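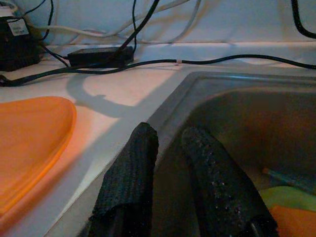

Pasta Liradel para fregaderos de acero inoxidable, tarro de 150 g

Si eres de los que friegan los platos, recogen la cocina, apagan la luz y al pasar otra vez por delante todavía ven el cerco de cal alrededor del desagüe, esta pasta te va a gustar. La Liradel es una crema espesa, blanca, con un olor suave a limón y a jabón de los de antes, pensada para quitar la cal, la grasa pegada y esas sombras de té o de café que se van quedando en el fondo de la pila sin que una sepa muy bien desde cuándo están ahí.

En Jemance empezamos a venderla casi por casualidad. Otakar Rusnák, que la prepara en su taller de Luncombe, nos mandó un par de tarros para que los probáramos en casa, y uno de ellos acabó dando la vuelta por las cocinas de toda la familia (mi suegra todavía no lo ha devuelto, y ya no lo espero). Desde entonces la tenemos siempre en la tienda, y es de esas cosas que la gente compra una vez por curiosidad y luego encarga de dos en dos.

Qué lleva

Piedra blanca molida muy fina, jabón de aceite de coco, ácido cítrico, glicerina vegetal, agua y aceite esencial de limón. No lleva lejía ni colorantes. El grano se nota un poquito entre los dedos, como una harina algo gruesa, y con eso tiene bastante fuerza para levantar la cal sin dejar el acero lleno de arañazos, siempre que la uses con un paño suave y sin apretar como si te fuera la vida en ello.

Cómo se usa

1. Enjuaga el fregadero con agua templada y retira los restos de comida, sobre todo los del desagüe.
2. Coge un poco de pasta con una esponja húmeda. Con una cantidad como una avellana hay para una pila normal, ¡de verdad que no hace falta más!
3. Frota siguiendo el sentido del pulido del acero. En los cercos de cal antiguos puedes dejarla reposar 3 minutos antes de frotar.
4. Aclara con agua abundante y seca con un paño. El secado tiene mucho más mérito del que se le reconoce, y es lo que deja el brillo.

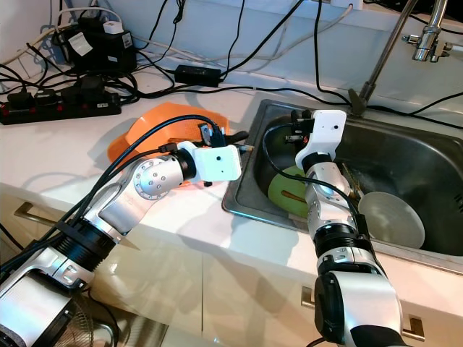

Dónde va bien y dónde preferimos que no la uses

Además de los fregaderos, va estupendamente en grifos de acero sin recubrimiento, en el fondo exterior de las ollas y en los escurridores de metal. También hay clientas que la usan en el azulejo blanco de detrás de la cocina y están encantadas.

No la pongas sobre mármol ni sobre otras piedras calizas, porque el ácido cítrico las come y la marca ya no se va. Tampoco sobre aluminio, antiadherentes, grifería dorada o negra, vitrocerámicas ni acero con acabado espejo. Si tu encimera es de un material delicado, o no estás segura de lo que es, limpia enseguida cualquier gota que salte fuera de la pila. Y, como en todo, haz primero una prueba en un rincón que no se vea.

El paño que recomendamos

Nos preguntáis mucho con qué la aplicamos nosotros. Para frotar nos vale cualquier esponja blanda, pero para secar le hemos cogido cariño al paño de algodón Kikuchi, de trama gruesa, que absorbe muchísimo y aguanta lavados y lavados. Se vende aparte, en paquete de 2, y si lo añades al pedido va todo en la misma caja.

Conservación

Cierra bien la tapa después de cada uso. Si la dejas abierta unos días se reseca por arriba; en ese caso échale una cucharadita de agua, remueve con paciencia y vuelve a su ser. Guárdala fuera del alcance de los niños y evita el contacto con los ojos. Si tienes las manos sensibles, ponte guantes.

Lo que nos cuentan

«Vivo en una zona con un agua durísima y tenía la pila por perdida. La dejé reposar, froté un ratito y salió casi todo a la primera; lo que quedaba, a la segunda. El olor me recuerda al lavadero de mi abuela.» Genji Nagano

Envíos

Preparamos los pedidos en la propia tienda y llegan en 4 días laborables. El tarro es de vidrio y viaja envuelto en papel; si te llegara roto, mándanos una foto y te enviamos otro sin más vueltas. Los tarros vacíos los recogemos en el mostrador, limpios y con su tapa.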